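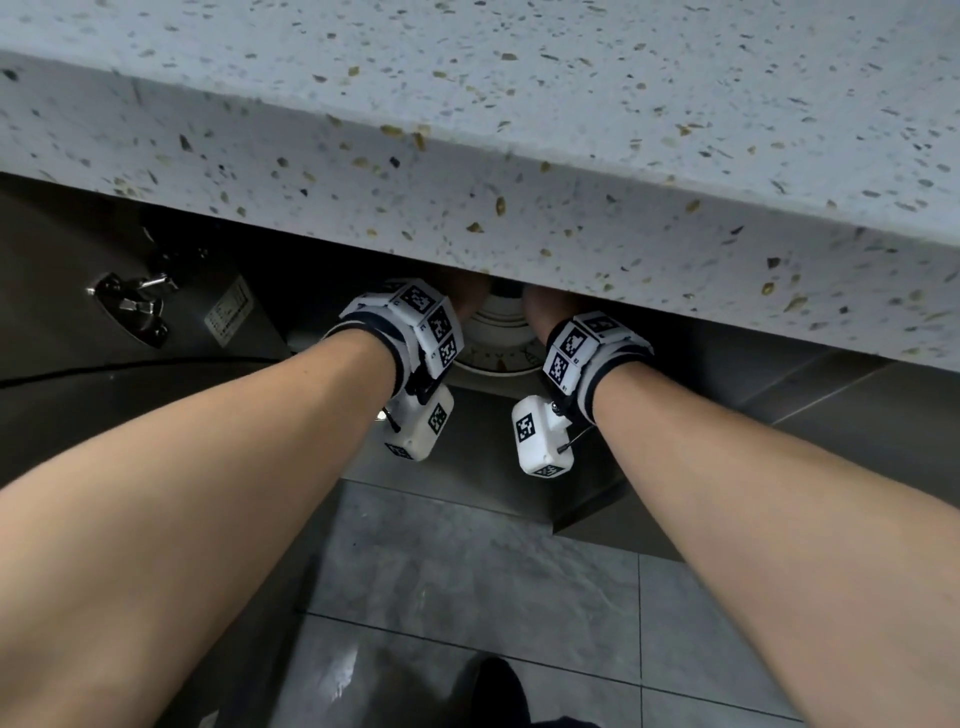

Siiri Strazds

Wed 6 October

Terrazzo bench tops, sealer comparison, continued from the previous notebook.

The second coat of Tevex was applied to panels A and B at the start of the shift. Panel C received Lopes at the same spread rate. Panel D remains unsealed as the control. All 4 panels were cut from the same pour and honed to the same grit before any product was applied.

Room temperature held steady through the morning. The humidity logger stopped recording overnight and was restarted at 8:15; the gap has been entered in the log sheet. Running total on the logger at restart was 2,341 readings.

Stain testing on the first-coat offcuts was completed before lunch. Coffee, cooking oil and diluted vinegar were each left for 38 minutes under a watch glass, then blotted and rinsed. Tevex offcuts showed no coffee mark. Oil left a faint ring on one of them, visible only at a low angle. Lopes offcuts resisted oil well but were slightly etched by the vinegar along the cement matrix. The marble chips etched on every sample, sealed or not, as expected. Results are in the binder under tab 108.

Aroha Stubbs has asked that the rinse water be changed between samples. This was not done for the first set of vinegar tests, and those results should be treated as provisional. They will be repeated once new offcuts are available.

Gloss readings were taken on the front edges as well as the faces. Edge readings are lower on all panels. The edges were finished by hand, and the final pad may have been worn. Request sent to Brenutska for replacement pads.

The Grilska order has not arrived. Comparison against their product is moved to December unless a sample can be borrowed sooner.

To do: repeat vinegar set with fresh water. Label the back of panel B, where the pencil mark has rubbed off. Return the gloss meter to the metrology cabinet and sign it in.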